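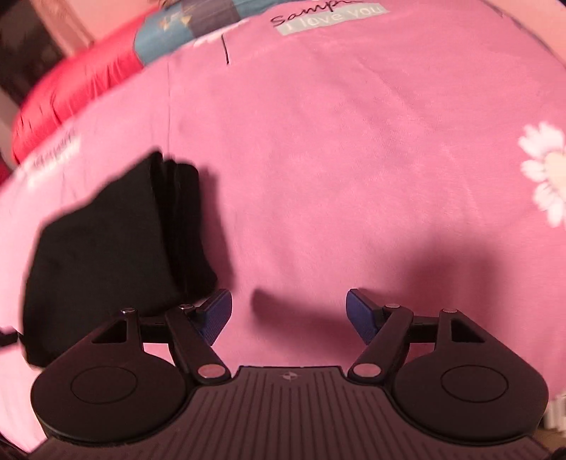
Stripped screw on a bathroom door hinge, how do I get it out?

Posted in Home Repair by Flalemov

The top hinge on my bathroom door has a screw with the slot completely chewed up. The door sags and rubs the floor on the latch side. The other two screws in that hinge came out fine. I tried a bigger screwdriver and a wide rubber band, and it just spins in the head. The house was built in the fifties and the hinges have been painted at least three times. I'd like to keep them if I can. I have a drill but no extractor set.

Caradog Foulkes

Scrape the paint out of the head first, and cut through the paint around the rim with a utility knife. On old hinges the paint holds the screw as much as the wood does. Then put wedges under the door so no weight is on the hinge, press hard and turn slowly.

If it still slips, drill the head off with a bit slightly wider than the shank. The hinge leaf will lift away and you can grab what's left with locking pliers. Fill the hole with a glued dowel – let it dry overnight – and drill a new pilot hole. I used a 3 inch screw for the replacement on mine, long enough to reach the stud, and the sag was gone.

Ibarra

just buy new hinges, they're cheap

Flalemov

Paint was the problem. It came out after I cleaned the slot with a pick. Still need to do the dowel.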